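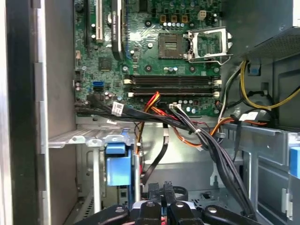
My best tip for anyone recording workshop demos for a learning arm is to sort out the cables first. I lost a whole morning in March to takes where the gripper snagged a lead and I had to bin the lot. Now I start each batch with the memory slots empty and the CPU socket open, same as my written start sheet, and I look hard at that thick black bundle sweeping across the bottom of the board. If it's drooping into the path, a twist tie fixes it - don't use tape, it leaves gunk.

Do 8 takes, then stop and have a cuppa. Your hands get sloppy on the controls after that, and the arm will happily learn your sloppy habits too!

Keep your fumbles in a separate folder. Maëlle Fehr wanted mine for her recovery training, and I'd nearly deleted them.

Spare screws go in an old muffin tin, well away from the case.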